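Lurkarum Picking Software — Weekly Meeting Minutes
Wednesday, 10:00, Riletti lab

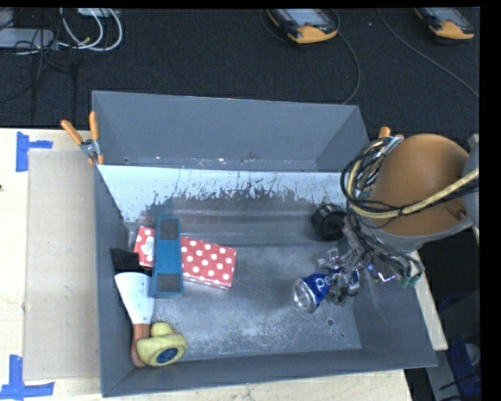 Present and apologies

Omprakash Kandpal (chair, minutes), the perception pair, both planning folks, tooling. Grilex sent apologies and will read these notes. Sandhu joined by phone for the planner item and stayed to the end, which was great!

Actions from last time

Clock sync between the camera and the arm driver is merged. Log rotation is done. The calibration page on the wiki is still half written, so it carries over.

1. Perception

Lots of good news here. The new segmentation model was trained on 3,820 labeled bin views, and it now keeps overlapping items apart far more often. The hard case has always been one thing lying across another, like the long teal block over the red polka-dot box, which the old model loved to merge into one big blob. The new one gives two clean masks on most replays.

Shiny stuff is still rough. Depth drops out on the silver end of the soda can, and the filler step then invents a surface that sits too low. Agreed to try masking out the bad depth before filling and to fit a cylinder where the class is "can." The scuffs and pale scratches on the bin floor also throw up small false masks now and then. A minimum height above the floor plane should kill most of them — to be tested on replays first.

2. Grasp planning

The planner now scores grasps with the full arm model, housing and cable loop included, before it sends anything to the controller. Omprakash ran the overnight batch and the planning failures near the right wall dropped from 33 to 7. Big cheer for that one.

Remaining failures are nearly all things close to a wall, such as the scraper and the black brush-like piece on the left side. Sandhu suggested letting the wrist tilt more when the target is low and close to a wall. Everyone liked it. It costs extra planning time, so it goes in behind a flag.

Some discussion on the duck. Top grasps on the rounded head score well and we don't trust them. Planning will add a penalty for small curved contact patches.

3. Control

Approach speed inside the bin stays where it is until the force threshold is cleaned up. The filter lags by 9 control ticks, and that's too many for light items. A shorter filter is on a branch and looks really promising in simulation. Review this week please.

4. Tooling

The replay viewer can now step through masks, chosen grasp and planned path on one timeline. Short demo given, and people asked for it on their own machines right away. Requests: a key to jump to the next failed plan, and a way to hide the cable model, which covers half the view.

Actions

Perception: depth masking and cylinder fit, floor height cutoff
Planning: wrist tilt flag, contact patch penalty
Control: open filter branch for review
Tooling: jump key, hide toggle
Omprakash: finish calibration page, send the batch results to Grilex

Next meeting same time, same room.

Recent notes
Planner collision model, design notes
Replay viewer: getting started
Lurkarum labeling guide
Minutes, November planning session

This site uses cookies to remember your login and page settings. Accept | Manage settings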